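Winter Kitchen Tips: Drawers, Crumbs and Other Small Defeats

Posted 9 December 2021 in Around the House

Every house has one drawer that will not open without an argument. Ours is under the counter by the back door, and it came with the apartment on Punstead Street, along with a stove that leans and a cabinet painted shut by someone in a hurry. I have lived with that drawer for five winters and we have reached an understanding.

Most of what follows costs next to nothing. The rest costs a can of something.

Sticky wooden drawers

Take the drawer all the way out, which means emptying it, which means meeting the takeout menus. Wipe the runners with a dry cloth and look for shiny patches, where wood is rubbing on wood. Rub those with the stub of a plain white candle, slide the drawer in and out a few times, and rub again. Bar soap works too, although it gets gummy by August.

If the drawer still catches, sand the shiny spots with 100 grit paper, a few strokes at a time. Stop early. I once sanded a drawer until it fell out on my foot.
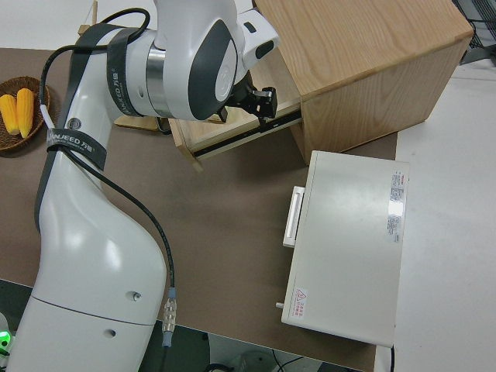 Wooden drawer, open.

A drawer that only sticks in damp weather should be left alone until January, when the heat has been on for a while and the wood has shrunk back. If it runs fine then, seal the bare edges with a thin coat of shellac and let it dry overnight with the drawer out of its hole. Yes, the menus will be on the floor all night.

What goes back in

Less than came out. Dead batteries, keys to former bicycles and the instruction sheet for the Grellance blender (deceased) can all go. Line the bottom with a cut-up paper bag. Shelf liner is prettier and slides around like a rug in a cartoon.

Crumbs in the toaster oven

The smoke alarm is not a cleaning schedule, though I used it as one for years. Unplug the oven, let it go cold, and pull out the crumb tray if yours has one. Soak the tray in hot water with a spoonful of baking soda for 35 minutes, or until you remember it. Baked-on cheese comes off with an old plastic card. I use my expired membership from the Ususby Garden Center, the most good it has ever done me.

For the glass, make a paste of baking soda and water, smear it on, go do something else, and wipe it off with a damp sponge. Keep the paste and the water away from the heating elements. White outsides show every fingerprint and want only a damp cloth with a drop of dish soap. 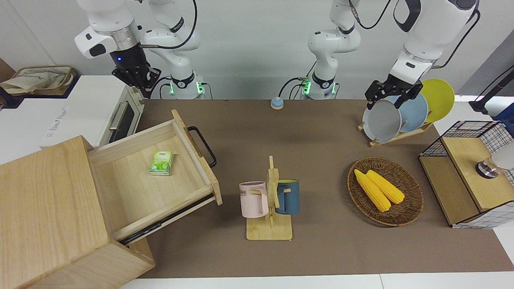 Protecting the table

Before any messy job, cover the table with something you don't love. Newspaper leaves ink, and old towels drop lint in the shellac. Heavy brown paper is the best cheap answer — a roll from the hardware store cost me 68 cents at a closing sale and has outlasted the store. Cut it bigger than the job looks. The job is always bigger than it looks.

Tape the corners underneath, with painter's tape if the tabletop has a finish you care about. When you are done, fold the mess inward and carry the whole thing out to the trash like a very poor present.

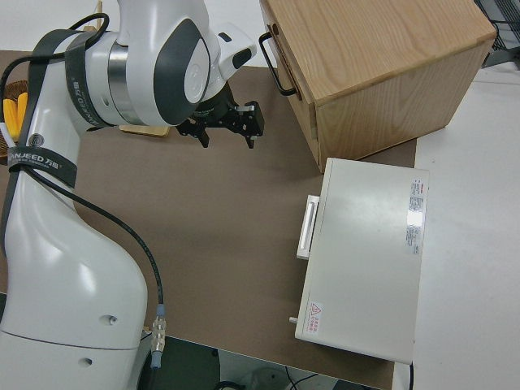

Large brown sheet over a white table.

Straps and cords

Hook-and-loop straps beat twist ties for anything you undo more than once a month. Wrap the strap around the cord first, then around the bundle, so it stays attached when you open it. Coil loosely. A cord bent hard at the plug end will quit on you, usually with guests in the house.

Label both ends of any long cord with masking tape. My labels say things like "lamp?" and they still help.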